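Eating in Plodau – your questions
Posted in January by the Plodau table desk
Last updated: January, after the winter menus came in

Do I need to book?
For Senero, yes. Tiny room, 18 seats, two sittings. Weekends go first. Ledesma keeps the bar for walk-ins, so turn up at 5:30 and you'll probably be right.

How much should I budget?
Senero's tasting menu is 92 dollars a head, wine extra. Ledesma is share plates, you can get out for half that if you skip the oysters. Don't skip the oysters.
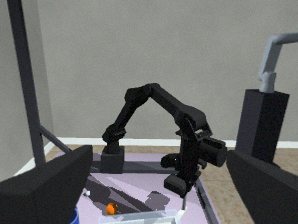

Is there anything cheap?
Clinar bakery. Pies, soup, a very good egg roll. Cash or card now. Sold out of most things by 1 pm so go early.

Can I bring my own wine?
Ledesma only, and only weeknights. Corkage is per bottle. Senero has a list of roughly 200 bottles, mostly local, and they wont budge on BYO. We've asked.

Vegetarian? Coeliac?
Fine nearly everywhere – tell them when you book, not when you sit down. Senero will do a full vegetarian menu with a day's notice. Clinar has no gluten-free bread, just the almond cake.

Kids?
Clinar, any time. Ledesma before 7. Senero no under-12s at dinner, lunch is ok. 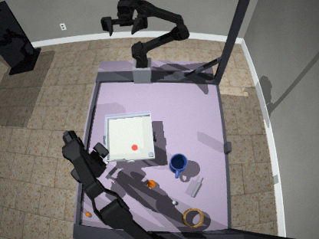

Where do I park?
Behind the town hall, free after 6. Main street is one hour and they do check. From the hall it's a flat walk to everything.

Is the food festival worth it?
If you like a crowd. Tickets are capped at 1000 and the lines get long by noon. Restaurants run short menus that weekend, so come another time if its the tasting menu your after.

What's closed in winter?
Ledesma shuts for two weeks in July. Clinar cuts its afternoons. Check before you drive up.

Contact the table desk | © Plodau Visitor Pages | Back to top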